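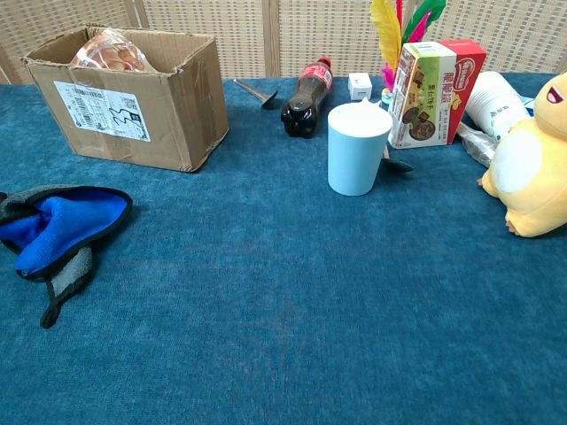

4. Home Remedies Before the Clinic Visit

Figure 2. Tabletop with cardboard box and fabric glove.

We had assumed, when we drafted the questionnaire, that people with a blocked ear would first do nothing and then see someone. Our respondents were more inventive. Of the 800 adults who were sent the survey by the Amthorpe walk-in clinics, 704 returned it, and a good many used the margins. Two used the back of the envelope. The margins are where most of this section comes from.

Cotton swabs led the list by a wide margin, followed by over-the-counter drops, warm olive oil, and what one man called "hopping." Hopping was mentioned often enough that Grimshaw gave it a code of its own. It is done on one leg with the head tilted toward the bad ear, usually in a shower, and we would gently ask readers to consider the shower floor.

Drops were used by people of all ages, though seldom as the leaflet describes. The usual pattern was a generous dose on the first night, a smaller one the next morning, and then a switch to some other product when hearing had not returned by lunch. Few respondents lay on their side for the full time. Several reported using drops made for water in the ear on wax, or drops made for wax on water, and a handful alternated the two on the theory that one of them had to be right.

Swimmers and paddlers were a group apart. They tended to blame the last body of water they had been in and to name it with some bitterness. When the clinic nurses looked, the cause was usually old wax that had swollen after getting wet, so the lake was guilty only of good timing. Wei and Østergaard coded these answers separately and disagreed on 20 of them. McAlister settled the disputes by reading each one aloud, a method we can recommend for speed.

Time to seeking care varied more than we expected. Pain brought people in quickly. Muffled hearing alone did not, and ringing fell in between. Respondents who lived with someone came in sooner than those who lived alone, and their comments suggest the decision was often made by the other person, who had grown tired of repeating things - or of the television.

We did not ask about ear candles. Respondents told us about ear candles anyway. As the form had no box for them, we cannot say how common they are, and the October round of the survey will include one. It will also have wider margins, at Kereama's request.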